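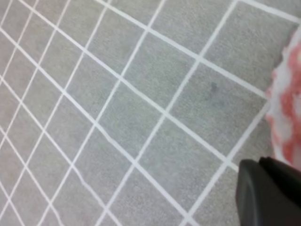
3.2 The folding surface

Figure 2. The grey work surface with its white grid lines. A red and white fabric item lies at the right.

All folding took place on a flat grey surface with a fine speckle, marked with white lines running in two directions (Figure 2). We chose grey after a short pilot in January, when pale garments proved hard to pick out against a cream table top. The lines give a fixed reference for where a garment is laid down and how far it moves while being folded. They also give the folder something to square an edge against, and this had a larger effect on the results than we had planned for.

The lines were laid by hand and were left in place for the whole study. They are not perfectly straight. One has a slight kink and another has a wavy bend along part of its length. We did not relay them, as doing so between sessions would have changed the reference for garments already recorded. Positions were read to the nearest cell, and where an edge fell on a bent stretch of line the reader used the nearest crossing instead.

3.3 Garments and household cloths

The items came from the Hitby collection of used household textiles, topped up with tea towels and pillowcases bought locally in Stunley. The final set held 38 items. Each was washed once before the study, dried flat and stored unfolded, so that no item started with a sharp crease from an earlier fold. Items with stiff trims or metal fastenings were left out.

Patterned items were kept in the set on purpose. Earlier work in our group used plain cloths only, and readers of that work asked whether stripes and checks helped people to fold straight. A printed stripe can act as a guide in the same way as a line on the table – but the two can also disagree, for instance when a stripe has been printed slightly off the grain of the cloth.

3.4 Procedure

Twenty-nine adults took part. Each stood at the long side of the surface and was handed one item at a time, in a different order for each person. They were asked to fold it as they would at home and to place it at the right-hand end when finished. No fold was shown to them and no time limit was set. A fold was counted as complete when the item had been let go.

We recorded 2,051 complete folds. Each was scored using the Penrose sheet, which asks for the number of fold lines, the order in which they were made, and the distance between the outer edges of the finished stack. Ruby-Lee Baxter scored the full set, and a second reader scored a share of it without sight of the first scores. Where the two differed on the order of folds, the recording was watched again and a joint score was entered.

Smoothing movements, such as running a flat hand over the cloth, were noted but not scored as folds. Folds that were opened out and made again were scored on the last attempt only. The Idon tables in the appendix list the scores by item type, with towels and pillowcases shown separately.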